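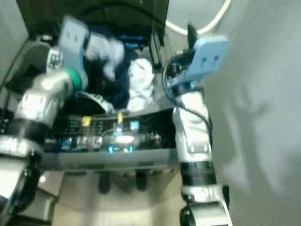 Robots need looking after, just like bikes and guitars and goldfish! Gillia is a laundry robot, and before she can help with a single sock, people have to get her ready and check her from her shoulders to her fingertips. She has two arms, and at the end of each arm is a gripper, the robot word for a hand. Washing machines are tricky places for grippers. To get at the clothes she has to reach down from above, one arm on each side, without bumping the lid or the buttons. So how do you get a robot ready for a job like that?

## First, find the right spot

If you stand too far from the sink, you can't reach the tap. Robots have the same trouble. Gillia's helpers park her in front of the washer and try a few slow reaches with both arms. Can the left gripper get to the bottom of the drum? Can the right one get there too, without the elbows knocking together? If not, they move her a tiny bit and try again. Sometimes it takes 10 tries, and that's fine.

The lid has to be up the whole time, and the helpers learn where every edge of the drum is. Clothes are floppy and change shape every time you touch them, which makes them much harder for a robot than a box or a ball. A shirt lying in a heap might be hiding its sleeves, its collar and somebody's lost sock!
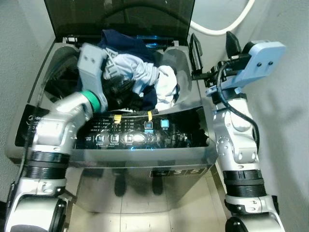

## Then, check the fingers

Now for the best part. Your fingertips have tiny ridges that help you hold on to things. Gillia's fingers have pads with a fine criss-cross pattern, and they do the same sort of work. Fluff gets into the pattern (laundry makes SO much fluff), so the pads are brushed clean with a soft brush after every 8 loads. A pad that has gone smooth gets swapped for a new one.

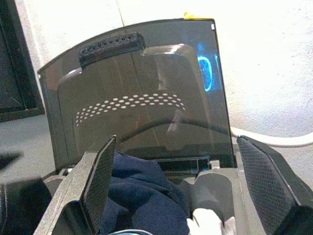 The helpers also open the fingers as wide as they'll go, close them, and open them again. They watch closely to see if both fingers move together. They listen as well, because a scratchy noise can mean there's grit in a joint.

Next come the cables. A robot's cables carry power and messages, and they bend every time an arm bends. Before each session, someone follows each one from end to end with their eyes, looking for spots where it might get pinched. Would you have the patience? It takes around 3 minutes.

## Time to practice

Practice starts with the arms moving very slowly. Clothes come first, and then harder things, like bottles. A bottle is stiff and smooth, and it can tip, so the gripper has to hold it firmly and at a good angle.
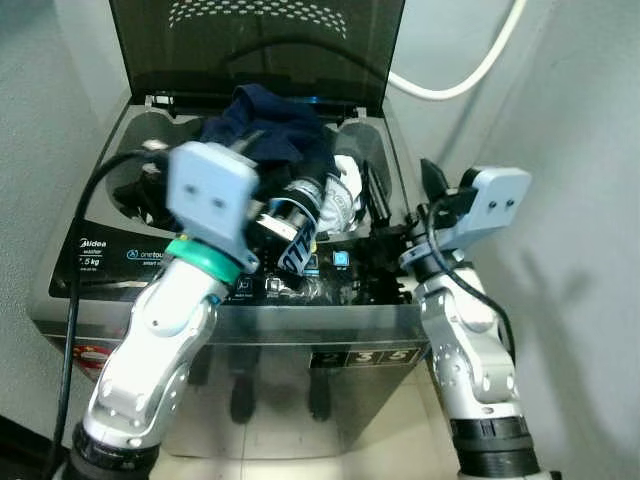 *Gillia's left gripper holding a black bottle at the washer.*

If the bottle slips during practice, the helpers write down what happened and check the pads again. Then everybody has another go. After 200 practice grabs, Gillia gets a full check, starting with the fingers and working all the way up both arms.

## Try it yourself

Put on a pair of thick mittens and take one sock out of a laundry basket. Use only your thumb and the side of your hand! Then try a T-shirt, and then an empty plastic bottle. Which one was hardest to hold?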